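Wrist camera and gripper budget for a small pick cell: buy before or after the simulation work?

Posted by Anwara Nanayakkara, 2025-12-26

We are a small shop planning one bench cell to pick and sort thin stock: rods, dowels and short offcuts, all under 400 grams. The arm is already approved and comes out of a separate budget line. What I have to plan is everything from the flange outward, plus the software time to get it going.

The allowance for that is 65 thousand dollars over two financial years. Spending opens in May. Anything not committed by the end of the second year goes back to the general pool, so there is some pressure to order early.

Quotes so far:

Ballent parallel gripper, two-finger, electric. Lead time 14 weeks.
Zornarus parallel gripper, same nominal stroke, cheaper, lead time 4 weeks. Fingers are sold separately and the price for those is vague.
Pella wrist camera with bracket and cable. Either gripper will take it.
Lungu simulation licence, annual, per seat.

My manager wants the hardware ordered first and the simulation licence treated as optional. I would prefer to run the licence for a season before committing to either gripper. The rods are the awkward part. They are long and thin, they lie at any angle on the bench, and I don't know how much of one the wrist camera will see once the fingers are in front of it. 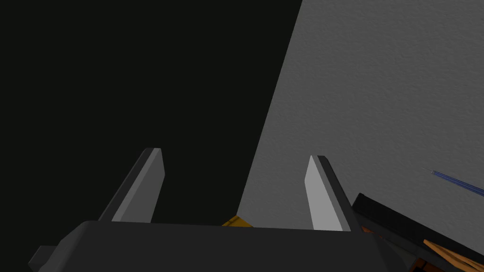
The models I am using are plain, flat-shaded solids with no vendor finish on them, and the bench surface is a stock texture. I have not tried to match our lighting. Before I put more hours into it I would like to know three things. Is a model at this level good enough to base a purchase on? Does it make sense to buy the licence before the gripper? And what have other people left out of their budgets at this stage?

I can supply part dimensions if they help. Cycle time is not critical. Seven picks a minute would keep up with the saw.

palletrow

Buy the cheap one. Four weeks beats fourteen. If it doesn't suit, you sell it and get the other. You will learn more from a real gripper in an afternoon than from a month of modelling.

Also check the voltage on the Zornarus. Ours came with the wrong supply.

M. at the tool crib

I disagree with most of the above. Selling a used gripper returns a fraction of the purchase price, and in many organisations it can't be done without a disposal form that outlives the project. It is not a sound plan for public or pooled money.

Taking your points in order.

Is the model good enough? For geometry, yes. Flat-shaded solids will tell you whether the fingers and palm block the view of the part, provided the outside dimensions are right and the camera sits at the correct offset and angle. Get the STEP files from each vendor and check the palm housing width against the drawing. A wide housing hides whatever is lying close in, and that is where the last part of the approach happens. Colour and finish have no bearing on that question.

For grasp behaviour, treat it with caution. Friction on a thin round part is poorly represented in most packages unless you measure it and enter it yourself. Don't pick a finger pad material from simulated results. For detection, a stock texture and default lighting will flatter your numbers. A dark bench and a pale bench will give you different results for the same rod, and dust will give you a third.

Licence before gripper? I would do both, in a staggered order:

1. Ask Lungu for a trial or a short-term seat. Most resellers will do one if you ask for it in writing with a start date.
2. Run the occlusion check only, on both grippers, with the Pella camera at two bracket positions.
3. Order the gripper as soon as that is finished. Don't wait on the grasp work.
4. Take out the annual licence to start when the gripper ships. With a 14-week lead time, a licence started at the order date has used more than a quarter of its term by delivery.

The early-order pressure is easier to deal with than it looks. A signed purchase order usually counts as committed, even if delivery falls in the next year. Confirm that with your finance people before you rely on it.

Items commonly left out:

Fingers. Budget for three sets. One will be wrong and one will be damaged.
Adapter plate between flange and gripper. It is seldom included.
Camera cable rated for continuous flexing, and a spare.
Calibration target and the labour to redo the calibration each time somebody bumps the bracket.
Guarding and the risk assessment. If the arm's budget line doesn't name these, assume they are yours.
Freight, duty and exchange rate on anything quoted in a foreign currency.
Second-year licence renewal. Get the renewal price on the first quote.

I would hold 15 per cent of the total back until the first real picks have been done.

On rods in particular, ask both vendors for a V-groove or stepped fingertip. Flat tips on a thin round part let it rotate in the grip, and the free end will then catch on the tray. It is a small cost at the order stage and a nuisance later on.

Anwara Nanayakkara

Thank you both. I had not considered delaying the licence start to match shipping. I have asked Lungu for a short-term seat and asked Zornarus for a firm price on fingers, with and without the groove.

On the purchase order, our finance office says it counts as committed once the supplier acknowledges it in writing. The signature alone is not enough. The adapter plate was not on either gripper quote.

delcourt_j

Somewhat off the main point, but check whether the Pella bracket can be turned to the other side of the wrist. We had ours mounted with the cable exit facing the base of the arm and lost a good part of the last joint's travel. The fix was a second bracket and a longer cable, and neither had been budgeted. If you have the bracket in your model already, include the cable bend radius as a solid.

Contact the moderators | Copyright remains with individual posters | Back to top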